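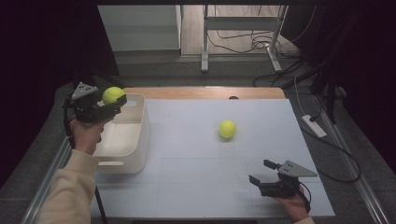
**Justden adds open-topped white bin to its Lolel storage line**

*For release in November*

WHITLOCK. Justden will begin shipping a white plastic storage bin for tennis balls and other small sports items next month, the company announced. The bin joins the Lolel line of household storage and is intended for tabletops, shelves and low cabinets.

The product is a rectangular, open-topped box with smooth walls and slightly rounded corners. An oval handle cutout is placed near the bottom of the wall. The bin has no lid and no internal dividers.

Justden developed the bin after retailers reported steady demand for a plain container that could be filled by hand from a table. Earlier Lolel boxes were deeper and supplied with a hinged lid. Customers who stored loose balls in them commonly removed the lid and did not put it back. The new model drops the hinge and the two molded stops that supported it, which lowers the part count and shortens molding time.

**Testing**

Product testing was carried out at the Whitlock site. In each cycle, the bin was filled with tennis balls and emptied again. The bin completed 600 cycles. Inspection afterward found no cracking at the rim or at the edge of the handle cutout.

A separate trial looked at tidying in ordinary homes. Preluvance, a product research firm, placed bins with 40 households for 6 weeks. At the end of the period, 92 percent of the households were still using the bin for its original contents. The remainder had moved it to another room, most often for pet toys or cleaning cloths.

**Use and care**

The bin may be washed by hand with warm water and dish soap. It should not be placed in a dishwasher or left against a heater. Balls used outdoors should be brushed off before storage, as grit will scratch the inner walls. The handle cutout is meant for pulling the bin along a shelf and is not rated for lifting a full load; lift from the base with both hands.

**Availability**

The bin will be sold in white only, individually and in pairs, through current Lolel retailers. Replacement bins for damaged units will be handled under the existing Lolel terms. Trade orders are being accepted now, and a printed specification sheet is available on request from the Justden sales office in Whitlock.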